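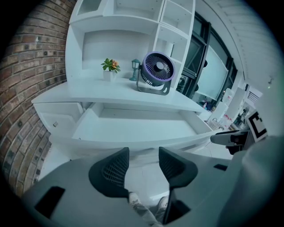 ## Kilach Household Tasks Program: Equipment Gallery and Purchase Plan

**Desk station.** Hand-held gripper at the built-in desk, drawer open. The potted plant, lamp and round fan remain on the desktop for this task.

The Kilach program records everyday household tasks with hand-held gripper tools and uses the recordings to train the arms operated by the Trorel laboratory. This page accompanies the equipment request for the coming budget year. It is intended for department heads and purchasing staff who may not have visited the rooms where the work is carried out.

Questions about the recordings should be sent to Eyerusalem Mekonnen. Questions about prices, delivery or contract terms should be sent to Arash Mahmoudi in Purchasing.

### Current equipment

The program has two hand-held grippers in regular service. Both are booked through the shared calendar, and a session may not be extended if another operator has reserved the tool for the following period. In the last reporting year the operators logged 366 hours of recording. Time spent on setup, calibration and file transfer is not included in that figure.

Finger pads, markers and mounting hardware are treated as consumable items. They are charged to the laboratory supply account and do not appear in the capital request. Operators are asked to report a damaged marker before the session begins, as recordings made with an unreadable marker must be discarded.

### Items requested

| Item | Purpose | Budget line | Priority |
|---|---|---|---|
| Hand-held grippers, complete | Parallel sessions at separate stations | Capital | High |
| Replacement finger sets | Drawer and small-object tasks | Supplies | High |
| Storage drives | Retention of unprocessed recordings | Capital | Medium |
| Transport cases | Movement between buildings | Supplies | Medium |
| Bench-mounted arm | Local testing of trained models | Capital | Deferred |

The bench-mounted arm was included in an earlier draft and has been moved to a later year at the request of Kam-wah Au. Testing will continue on the existing Trorel arms under the present sharing agreement. The laboratory should not obtain quotations for an arm until the power supply in the Oda building has been reviewed.

### Notes on furnished stations

Household furniture presents requirements that a plain test bench does not. Drawers and cabinet doors differ in the force needed to open them, and small knobs require a finger shape that can close securely on a rounded surface. The replacement finger sets have been specified with these tasks in mind. Shahab Ahmadpour holds the drawings and will confirm dimensions before any order is released.

Light from windows changes during the day and affects how reliably markers are detected. Blinds for the furnished rooms are a building expense and should be requested through Facilities. They must not be added to the equipment order.

Furniture and household objects used in recordings are recorded on the room inventory. Purchases of this kind may be made with the department card, within the usual limit, and receipts are to be submitted by the end of the month.

### Supplier and delivery

Pomadis has supplied a written quotation for the grippers and finger sets. The quoted delivery period is about six weeks from receipt of the order. A second quotation is required under purchasing rules and has been requested. If the two quotations differ in what they include, Purchasing will compare them on the full cost of a working unit, with calibration and software support counted.

Nima Asadi will receive the equipment and carry out acceptance checks. Each gripper is to be tested at a furnished station before the invoice is approved. Units that fail the check will be returned at the expense of the supplier.

### Schedule

Department heads should send comments on the item list to Arash Mahmoudi. Approved items will be ordered together so that they arrive before recording resumes in August. Requests received after the order is placed will be held for the next budget year, except for consumable items, which may be ordered at any time.

Page last revised: 18/04/2018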